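Skedus extends kitchen recordings for its arm-learning project

Skedus has extended the recording phase of its kitchen project and will keep its operators at work on lids, pots and kettles before any further training is done. The company is collecting demonstrations, in which a person guides a robot arm through a short household task while joint positions, gripper opening and video are logged together. A learning system is later trained on those logs.

The current set stands at 343 accepted demonstrations. The target is 2,000. According to Valentin Widmer, who runs data collection, an operator in good practice can add 21 in a session, including the time needed to put the objects back in new positions. 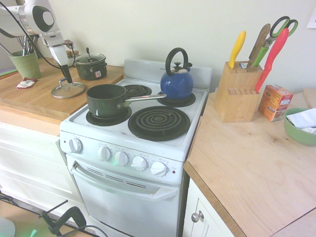
Plostudberg, 29 Jan 2018 – Lids have taken up most of the month. A clear glass lid with a metal rim gives the depth sensor little to work with, and the knob is the only part the gripper is allowed to hold. The fingers must come down from overhead, close on the knob and lift without tilting. Recordings in which the lid slips are kept in a separate folder and are not used for training at present.

Widmer's group varies three things between recordings: where the lid lies on the counter, which burner the saucepan stands on, and what else is left out. Knife blocks, utensil holders and small packages stay on the counters on purpose. A first model, trained last September on bare surfaces, reached for the wrong object in 61 of its test runs once other items were added.

"We had very clean data and a model that only worked in a very clean kitchen," said Tiziana Gentile, who reviews the recordings. She rejects any run in which the operator stops for a long time in mid-reach – the system tends to copy the pause.

The logging software comes from Tresley and was changed in January to store a short text label with each run, such as "pick up the lid" or "move the kettle to the back." Labels are typed in by the operator and checked by a second person. Mechthild Kofler of Tresley said the change added no measurable delay to the control loop. Older recordings will be labeled by hand.

The stove stays switched to zero heat for all runs. Work with hot cookware would need different finger pads and has not been scheduled.

Training on the enlarged set begins when the target is reached. Skedus plans to release part of the data to outside labs, with the file format to be published first. Requests for access go to Gentile.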